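Must a small company explain the same board every year?
Sedudum, 2020-07-22

I hold 642 shares in Pridley. The board has had the same members for nine years.

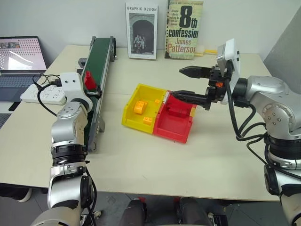 May I ask at the meeting how they are chosen?

Trostance

Yes. Send it in writing before November, and keep it short.

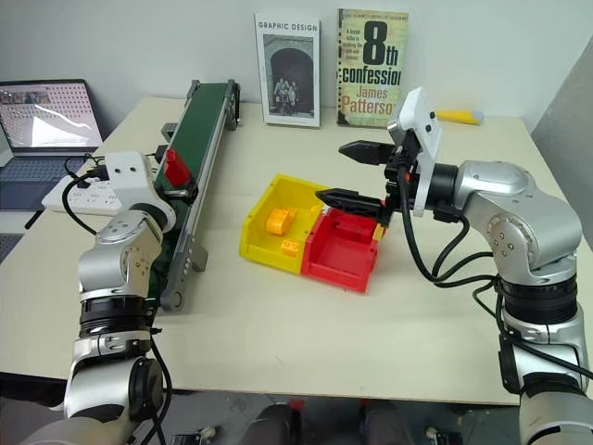

Second reply, from Leblanc

I asked once. The chairman read two sentences and sat down. 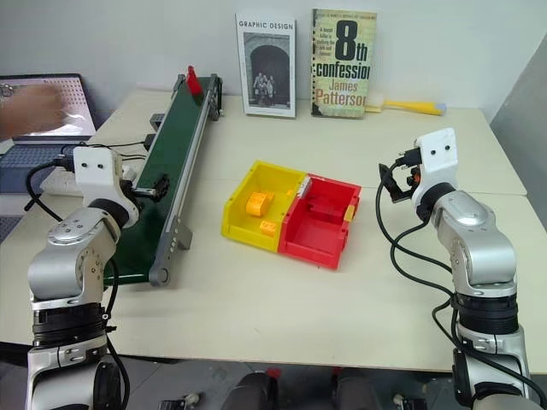 So please ask also for the skills list. My vote was 266 for, 334 against.

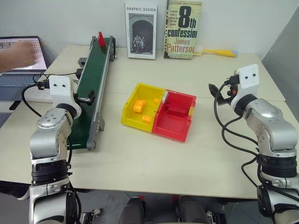 Shareholder Help Team

Replies are from members and are not legal advice.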